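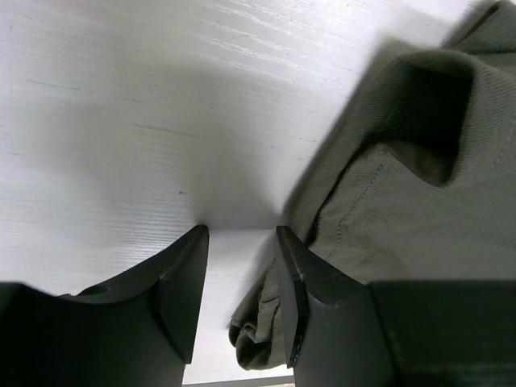

How long does it take to get one of these folding cells ready to work in the morning?

Forty minutes on a good day, and longer if somebody bumped a base plate the night before.

The answer comes from Wekesa Rashidi, who keeps a two-armed cloth-handling cell running at a small workshop in Wotville. I went to see him because I had read one too many press releases promising that garment folding was as good as solved. The releases talk about learning and dexterity. They don't talk about screws, and I wanted to hear about screws.

Rashidi was happy to oblige. "Fingers first," he said. "Always the fingers. If the tips don't close flat on each other, you can have the cleverest software in Gerberg and it still won't pick up a hem." He closes each gripper on a strip of receipt paper and tugs. If the paper slides out on one side, he loosens the finger, shifts it a hair, and tightens it again. Then he does the other arm.

I asked how often the paper slides out. He thought about it longer than I expected. "More than it should. Twill is hard on them. You press down into the table to get under a fold, and every time you press, something gives a little."

The table gets its own check. He wipes it down, looks for grit, and runs each arm to the same few points to see whether the tips touch down at the same height. The maintenance sheet, which was drawn up by his colleague Bakari Wanyama, calls for this every 300 cycles. Rashidi does it at the start of a shift whether the counter says so or not.

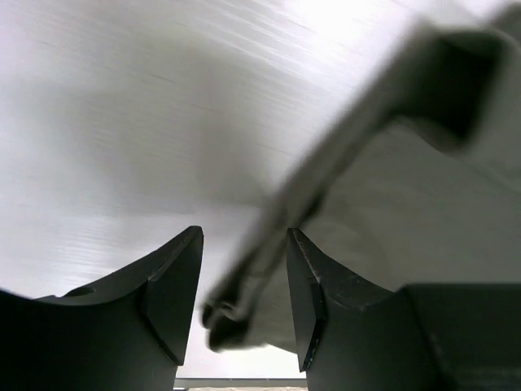
"The sheet assumes the arms stay where you bolted them," he said. "They're light arms. They flex. I like them, but I don't trust them."

Cables come next, and here he got almost heated. A cable that is too short pulls at the wrist when the arm reaches across. One that is too long droops into the cloth, gets folded in with it, and then the arm stops with a fault that says nothing useful. He leaves a loop at the top, moves the arm by hand through its full reach, and watches the connector the whole way. I watched him do it twice. It's slow and a bit dull, and I can see why it never makes the promotional video.

The vendor, Godoy, rates the joint motors for 4,000 hours. I asked whether he believed it. "I believe they wrote it down," Rashidi said. He changed one elbow motor in September, at 700 hours, after it started running warm and losing its zero. Wanyama, who was listening from the next bench, objected that one motor proves nothing and that it may have been wired badly from the start. They have clearly had this argument before. Neither of them had kept the old motor's log, so I can't settle it for them.

Calibration is the last job. Each arm goes to a rest pose, the zeros are stored, and then both are sent over a test cloth laid flat, to opposite corners. If one comes down short, Rashidi goes back to the base bolts before he touches any numbers. Wanyama would sooner correct it in software. "Which works," Rashidi said, "until the bolt moves again."
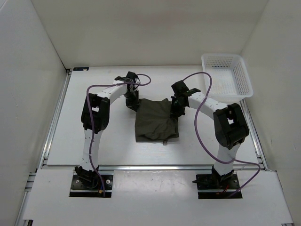
Both arms over the cloth at the cell in Wotville.

So does it fold? Sometimes. Rashidi's own tally for the last full shift before my visit showed 17 stops that needed a person to reach in and straighten something. He didn't seem embarrassed by the figure. I was less relaxed about it, given that the project's backers in Skernau have been describing the cell as "hands-free."

I read him that phrase. He looked at his own hands for a second, then asked me to pass the hex key.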